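Housing and Household Energy
Unit 4 handout: Where the kitchen's electricity and gas go
Revised 8/15/23

Read this before the second problem set. The reading from the course packet covers the same ground in more detail, but the definitions used on the exam are the ones given in these notes.

1. Power and energy

Power is the rate at which an appliance uses energy. It is measured in watts. Energy is power multiplied by time, and on a utility bill it is measured in kilowatt-hours (kWh). A 1,000-watt appliance running for one hour uses 1 kWh. The same appliance running for six minutes uses a tenth of that.

Students often mix these up when comparing appliances. A toaster has a high power rating and a low yearly energy use. A refrigerator is the other way around: it draws little at any moment, but it is plugged in all year.

2. Rated input and useful output

The number on the label of a microwave oven is often the output, meaning the power delivered to the food. The input, which is what the meter records, is higher. Check which one you have before you start a calculation. If the label gives both, use the input for cost and the output for cooking time.

For gas burners the rating is given in BTU per hour and refers to the fuel burned. A good part of that heat goes around the sides of the pot and into the room. Pot size, lid and flame height all matter.

3. The Clistevberg apartments

We will use the Clistevberg building as a running case. It has 46 units, all with the same kitchen layout: gas cooking, electric refrigerator, electric oven hood. The metered electricity for one second-floor unit was 2,081 kWh in the first year of the record and 2,378 kWh in the following year. The household did not change in size.

Work out the percentage increase. Then list what you would want to know before blaming any one appliance. Weather should be on your list, and so should hours spent at home.

The comparison building is Dunberg, where cooking is electric. Do not compare the two on electricity alone. Convert the Clistevberg gas use to kWh first (1 therm = 29.3 kWh).

4. Standby loads
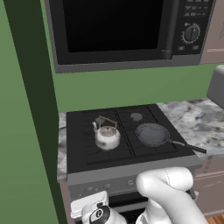 A standby load is the power an appliance draws when it is not doing its main job. Clocks, displays and control boards are the usual causes. The draw is small, often 2 watts or so per device in our class measurements, but it runs for 8,760 hours a year. Multiply it out and you get 17.5 kWh for a single device.

To measure it, plug the appliance into the meter, leave it idle, and read the total after a full day. A reading taken over a few minutes is too short for most plug-in meters.

5. For next time

Problems 1 through 5 in the Wistada workbook. Show units on every line. Problem 4 uses the Jugah rate sheet, which has a separate charge for evening hours, so split the day before you multiply.

Meters can be signed out from the lab desk. Return them with the cord.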